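Mar 27, 2019. Table refinishing, continued

Second coat of the Futwood oil went on the offcut last night and I have now looked at it in three kinds of light, which is two more than the job deserves. It is darker than the tabletop by a shade. Kam-wah says it will catch up with age. So will I, and I would still like it to match.

Recipe so far: sand to 180, wipe down, leave 14 hours, thin coat with a rag, wipe off the surplus before it goes tacky. The first offcut skipped the wiping off and has been demoted to a doorstop. Left the used rags spread out flat on the outside rail. Please do not bundle them up and put them in the bin to be tidy. They can heat up on their own and I have no wish to write that entry.

Siu-fong Mok wants the whole top stripped and done again. Siu-fong Tseng wants it left alone until October. I have written both down as "Siu-fong's view" in the main book, and have been asked to stop.

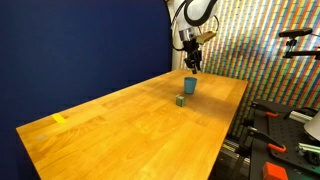

My own opinion is that stripping is out of proportion to the fault. The colour is still good, a warm orange honey with the grain running straight and plain to see, and most of what is wrong sits on the surface: light specks, scuffs, and the pale smudge a little below the yellow tape near the left edge. The smudge is faint enough that I had been walking past it. Bernadette thinks solvent. I think the bottom of somebody's mug, and I have my suspicions, but I was also drinking tea that week.

Plan for the smudge, mildest thing first:

White spirit on a clean cloth, with the grain.
If no change, grey pad and a dab of oil, very light.
If still no change, 320 by hand, feather it out, and spot coat.
If it looks worse after that, Mok wins.

The tape has to come up before any of this. Peel it low and slow, and warm it first if it fights. I expect a rectangle of slightly different colour underneath, and I am not going to chase it.

Tried the Tsao wax on the back of the offcut as well. Nice sheen, smells like a church, shows every fingerprint. Water beaded on it for 7 minutes and then left a ring. The oiled side had no ring after 44. That settles the wax, which Chun-hung can have back for his bookcase.

To get: more lint-free cloth, grey pads, the small tin of oil and not the large one. We still have 13 grit sheets in the drawer, all of them 60, good for removing paint and friends.

Test patch first. Underside, far corner.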